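Zullport Home Machines Club
Minutes of the March meeting
Started 7:00 pm, back room at Gisler Hall
Chair: Lorenz Marti. 26 members present, plus a few guests.

1. Last minutes
Approved. The spelling of Broseck was corrected.

2. Can they do chores yet?
Lorenz opened with his trip to the Ovent open day, and he was still beaming about it. The arm there folded bath towels, one after another, and he timed it at some 6 minutes a towel. Slow, yes, but two years ago the same team couldn't get a corner to stay put, so he counts it as huge progress! Shirts are still a mess. Socks were not tried.

Members then went around the room on what they would hand over first. Dishes won easily. Wiping down cabinets and closing doors and latches came up more than expected – several people with bad shoulders said anything above head height would be a gift.

The shop-floor people were more careful. Broseck has been testing a shelf-stocking machine on the night shift, and it does well with boxes and badly with bags. It put away 200 boxes in one shift and dropped two. Somebody still has to walk over when it stops and waits.

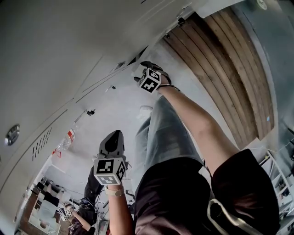 Lorenz's view is that hands are the hard part and wheels are pretty much solved. A person feels a door catch and eases off without thinking, and a machine has to get that from a great many tries by people who already know how. He thinks teaching by doing, with a person working the grippers directly, will get us to useful kitchen help sooner than writing rules for each cupboard. Lively debate followed. One member would settle for a machine that empties the dryer and doesn't care about the folding.

Agreed: not ready for the home on its own, ready for a few dull jobs at work with a person close by. We will ask again next March.

3. Chore list
Each member to send Lorenz one chore they'd like to see tried, with the size of the thing to be handled and how high up it sits. Keep it under 30 words please, last year's ran to pages.

4. Visit to Broseck
Night shift visit is on if the plant agrees. Closed shoes needed. Names on the sheet by the door.

5. Other business
The projector bulb is going again. Coffee money is short.

Closed 8:50 pm.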